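Home | Articles | Methods | Glossary | Random page

Demonstration gathering (simulated kitchens)

Demonstration gathering is the part of robot learning where somebody sits down and does the chore over and over so the machine has something to copy. I've been keeping this page up since I joined the Skutthorpe project, so forgive the "I" all over it (the other editors gave up on me a while ago!). The version covered below happens entirely in a rendered kitchen, with a person steering the arm and every run saved as one example, which we call an episode.

How a session goes

You load a room, the software scatters things along the counter, and you get a written task such as "pick up the spoon." Then you do it. The Skutthorpe room set has 32 kitchens, and the objects get reshuffled between episodes, so you never quite settle into a groove. That's on purpose, and I love it, though my wrists have opinions by the end of the afternoon.
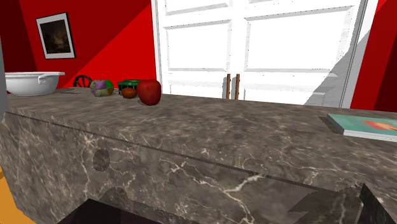

Marble counter in the red-walled kitchen, with fruit, a patchwork ball and a book set out.

Stuff that doesn't belong in a kitchen is welcome. A learner that has only ever seen tidy counters tends to fall apart the moment a toy shows up, so Keron, our scatter tool, pulls from a big mixed bin and doesn't care much about good housekeeping.

What counts as a good episode

Our rule in Girnero (the labeling guide, last overhauled in February) is that an episode is kept if the task gets finished within 3 tries at the grasp. Fumbles stay in. I used to throw them out, and the trained policy had no idea how to recover from a bad grip, poor thing. Long pauses get trimmed, especially at the start, when people are still reading the task.

Thin objects are the hard ones. Spoons, pens, anything with a long handle: a small error in finger height and you're pushing the thing along the marble. We ask for 1000 episodes per object group, and cutlery is always the last to fill up.

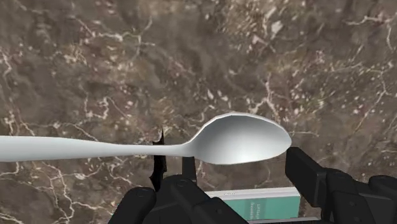

Hawthorne wrote in on the talk page to disagree: "You're overselling the fumbles. We kept all of ours and the arm learned to hesitate over everything. Cap them at 14 percent of the set and see what happens." I did try a cap after that, and the hesitating went down on cups but not on cutlery, so the guide leaves it up to each team for now.

Open questions

Whether rendered episodes carry over to a real counter is still argued about. Friction is my own pet worry, and lighting comes right behind it.

See also: Episode trimming | Grasp retries | Scatter tools

Shares 32 | Comments 14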